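Good Practice for Recording Hand-Held Gripper Demonstrations

How to prepare, carry out and check a tabletop session

Issued February 11, 2021. Prepared by Isla Dunstan and reviewed by Rawiri Faulkner for the Lomora manipulation programme.

14 shares | 3 comments

Purpose

This page sets out the rules for recording demonstrations with hand-held grippers at a table. It applies to all operators working under the Lomora programme, including visiting staff from Pleso. It should be read together with the site safety sheet, which takes priority wherever the two differ.

Operators are expected to have completed the induction. A person who has not done so may observe but may not record.

Step 1. Prepare the work surface

Wipe the surface and let it dry fully before any object is placed on it. Remove pens, packaging and personal items. Only the objects named on the task card may remain. Small items, such as rubber bands, should be entered on the card one by one, as they are easily left behind between sessions.

Keep cables to the outer sides of the work area. A cable that crosses the space between the grippers must be moved before recording begins, even where the task seems unlikely to disturb it.

Step 2. Place the object

Objects are set down by hand. The grippers should be held open and kept well back until the hand has been withdrawn. Where the object has a lid or a latch, the task card will state whether it starts open or closed, and the person placing it should confirm this aloud. 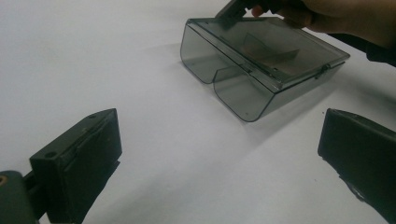
The starting angle should be varied between attempts. Operators tend to return to the same comfortable position, and a set recorded in this way is of little use for training. The Pama task cards give a suggested angle for each attempt. Small departures from it are acceptable – a repeated angle is not.

Clear plastic objects need additional care. Check the overhead lighting for glare and adjust the lamp, not the object, if the edges are difficult to make out.

Step 3. Take up the grippers

Hold each gripper by its handle with a relaxed wrist. Marked plates must be kept clear of sleeves and fingers at all times. Open and close both pairs of jaws 3 times before the first attempt and listen for any roughness in the movement. Worn jaws should be reported on the Negash form, although light scuffing is no reason to stop work.

Begin with the jaws facing one another across the object, and hold still until the start tone has ended.
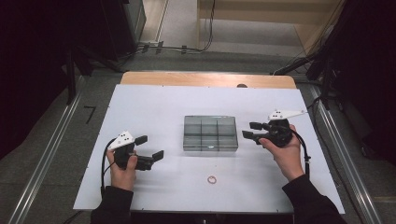 Step 4. Carry out the task

Move at a steady pace. An attempt should last no longer than 40 seconds. If an object is dropped, finish the attempt and mark it as failed. Failed attempts are kept.

No session may exceed 70 attempts, and operators must rest when asked to do so by the session lead.

Step 5. Check and file

Review the first and last attempts before leaving the table. Files are to be named from the task card and uploaded the same day. Batches are closed at 100 attempts, after which a new card is required.

Questions about these rules should be sent to Isla Dunstan. The next review is due in July.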